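Workshop notebook – hand grippers, Manzano bench
01/11/2021 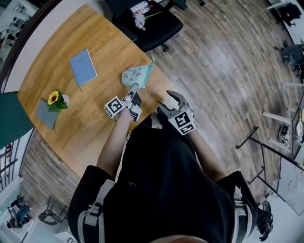 Where the build stands

Both hand grippers are together now, left and right, each with its white marker cube on the side, and I spent a good long while at the round-edged table just getting used to them. Paper is my favorite thing to practice on (Olga keeps telling me to move on to something with some weight, and she's right, but paper is so quick to tell you when you're pinching badly!). The doodled mint-colored one is still the piece I reach for first. I take it by the tip with the left and keep the right one open and waiting, and then see whether I can bring the second jaw over without wrinkling anything.

Jaws

The gray fingers are the second print. The first set came out of the Sirum printer with 20 percent infill and flexed more than I liked, so Olga Gallardo ran these slower and let them cool on the bed for 30 minutes before she pried them off. Much stiffer. The left one still has a hint of play at the pivot – I can feel it more than see it – and I'd like to try a thin washer there before anybody starts redesigning the part.

Harness

Light gray straps, over both shoulders. I had them too loose all through October and kept shrugging them back up every few minutes, which was tiring and a bit comical. Took them in by 20 mm each side and it's a different thing to wear. Whoever uses it next, please don't let them out again without writing it down here!

Marker cubes

Tracking on the left cube is good. On the right one it drops out when I roll my wrist outward, and out of 200 readings in the Stideck log the gaps all bunch up at that same angle. I'm inclined to remount the cube a little farther back from the jaws and run the log again.

To do
– washer for left pivot
– move right cube back, repeat log
– ask Hestomska if the spare screws have shipped
– try the flat gray notebook next, then a cup (Olga, you win)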